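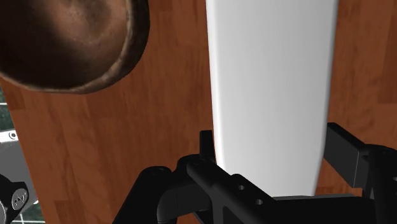
Section A. Gripper and wrist, simulated cell

Vodgate bench arm, shared workshop build. Pre-run inspection, 19 January 2018. Run this section in the simulator before powering the real arm.

A1. Finger bar, three holes. Pattern matches the printed part. PASS

A2. Jaw contact on tall white object. Object held upright, narrow end toward the jaws. Contact shading present at the base. PASS
Comment: look at the contact from the side view as well. The wrist view cuts off the right jaw.

A3. Clearance to brown rounded object. Wood visible between the two. PASS
Comment: repeat at 2 other wrist angles.

A4. Brown object position. Appears to be above the table, not resting on it. HOLD
Comment: check the spawn height in the Grosura scene file. Old default from November may still be loaded.

A5. Collision mesh on right finger. Stepped segments need their own boxes. OPEN

Section B. Real arm, power off

B1. Jaw screws tight, 8 in total. PASS

B2. Emergency stop reachable from both sides of the bench. PASS

B3. Cable slack at full wrist rotation. FAIL
Comment: snags at around 18 degrees before the limit. Move the clip back one slot.

B4. Golbridge supply fuse fitted and labeled. PASS

Status: do not energize until A4, A5 and B3 are closed. Log under job 993.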